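발표자 노트: 설거지 작업으로 본 그리퍼 비교

(인사하고 물 한 모금. 천천히 시작할 것)

안녕하세요, 점심 드시고 졸리실 텐데 와 주셔서 정말 고맙습니다. 오늘은 저희 Skarncombe 팀이 12월 내내 붙들고 있던 이야기, 그러니까 접시 닦는 데 어떤 그리퍼가 나은가 하는 이야기를 좀 길게 해 보려고 합니다.

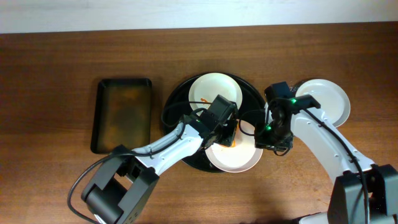

비교 조건부터 말씀드릴게요. 손가락 모양만 두 가지로 바꾸고 제어기는 그대로 두었고, 모양마다 100회씩 돌렸습니다. Nusrat Selvanayagam 씨가 일정을 다 짜 주셨지요. 두 팔을 함께 쓰다 보면 제일 골치 아픈 게 간격인데, 둥근 쟁반 위에서 그리퍼 둘이 저렇게 가까이 마주 보면 경로 계획이 금세 빡빡해집니다. 케이블 여유도 꼭 챙기셔야 하고요.

(여기서 질문이 나오면 받고, 없으면 바로 넘어가기)

다음은 파지력입니다. 수세미는 말랑해서 쉬울 줄 알았는데, 세게 쥐면 접히고 약하게 쥐면 문지르다가 돌아가 버려요. 뾰족한 손가락은 깊이 물어 주는 대신 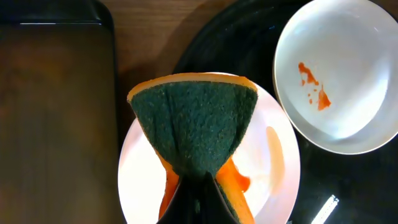
닿는 면이 좁아져서, 넓게 닦으려면 손목을 더 자주 틀어야 했습니다. 그래서 한 접시에 약 33초가 걸렸고요. 넓은 손가락은 그보다 빨랐지만 놓치는 일이 잦았습니다. 어느 쪽이 좋으냐고 물으시면 저는 아직 뾰족한 쪽입니다. Makis Papadakis 씨는 생각이 다르시니 쉬는 시간에 꼭 한번 물어보세요!

(남은 시간은 손목 카메라 노출 설정 이야기로)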